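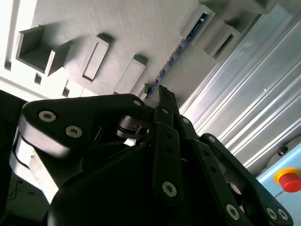 Sille Thygesen hält dagegen, dass man einen Greifer auch ohne Handbuch anschrauben könne, wenn man ein paar Jahre an solchen Anlagen gestanden hat. Mag sein. Wer den Hikden-Greifersatz von Kuzmenko zum ersten Mal einrichtet, sollte die folgenden Schritte trotzdem lesen, zumal das Werksheft an mehreren Stellen mehr verspricht, als wir in Plusau nachvollziehen konnten.

4 Greifer in Betrieb nehmen

Dieser Abschnitt gilt für den Einsatz an offenen PC-Gehäusen. Stand der Anleitung: 24. März 2026. Für ältere Steuerungen siehe Abschnitt 9.

4.1 Vor dem Einschalten

1. Anlage stromlos schalten und gegen Wiedereinschalten sichern.
2. Alle Innensechskantschrauben an den Fingergliedern von Hand auf festen Sitz prüfen. Das Werksheft nennt die Verbindungen wartungsfrei. Wir ziehen sie vor jeder neuen Serie nach.
3. Finger langsam von Hand öffnen und schließen. Kein Gelenk darf haken.
4. Kabel so verlegen, dass es in keiner Armstellung unter die Fingerglieder gerät.
5. Not-Halt entriegeln, Anlage einschalten, Not-Halt sofort wieder drücken. Der Arm muss stehen bleiben. Tut er das nicht, hier abbrechen.

Vorsicht: Die Sanftschließung, mit der der Anbieter wirbt, ersetzt keinen Fingerschutz. Während der Bewegung nicht in den Arbeitsraum greifen.

4.2 Referenzfahrt und Nullpunkt

1. In der Umwood-Oberfläche »Greifer« und dann »Referenz« wählen.
2. Fahrt abwarten. Sie dauert über 16 Sekunden, die Anzeige steht zwischendurch still. Nicht erneut auslösen.
3. Nullpunkt bestätigen.
4. Fahrt wiederholen und beide Werte vergleichen. Weichen sie voneinander ab, zurück zu 4.1, Schritt 2.

Hinweis: Laut Prospekt genügt eine einzige Referenzfahrt »für die gesamte Lebensdauer«. Darauf würden wir uns nicht verlassen – nach jedem Umbau ist eine neue fällig. Meldung 107 bedeutet, dass der gespeicherte Nullpunkt verworfen wurde. Im Werksheft fehlt sie.

4.3 Arbeiten mit der Messspitze

1. Gehäuse vom Netz trennen, Seitenwand abnehmen, Restladung abwarten.
2. Gehäuse auf der Arbeitsfläche festspannen.
3. Messspitze bei halb geschlossenen Fingern einlegen und mit der niedrigsten Kraftstufe klemmen. Ab Stufe 2 verbiegen dünne Spitzen leicht.
4. Von oben anfahren, auf den letzten Zentimetern im Tippbetrieb. Auf Lüfterkabel und Laufwerksrahmen achten.
5. Über dem Zielbauteil anhalten und die Lage mit dem Auge prüfen, bevor die Spitze aufsetzt.
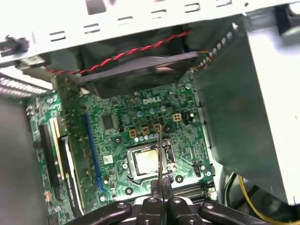
Abb. 4-2: Messspitze zwischen den Greiferfingern, nahe am Prozessorbereich der Hauptplatine

Vorsicht: Die automatische Höhenerkennung kennt keine Kondensatoren. In der Verkaufsunterlage steht etwas anderes. Sicherheitshöhe immer von Hand eintragen, und zwar vom höchsten Bauteil in der Nähe des Ziels aus.

4.4 Wenn die Position nicht stimmt

Zuerst die Spitze ansehen. Eine leicht gebogene Spitze verfälscht jeden eingelernten Punkt, und die Software merkt davon nichts. Danach Referenzfahrt wiederholen. Skarphéðinn Holst empfiehlt, die Punkte ganz neu einzulernen – das kostet Zeit, spart aber die Sucherei. Ob das für Juli angekündigte Update daran etwas ändert, bleibt abzuwarten.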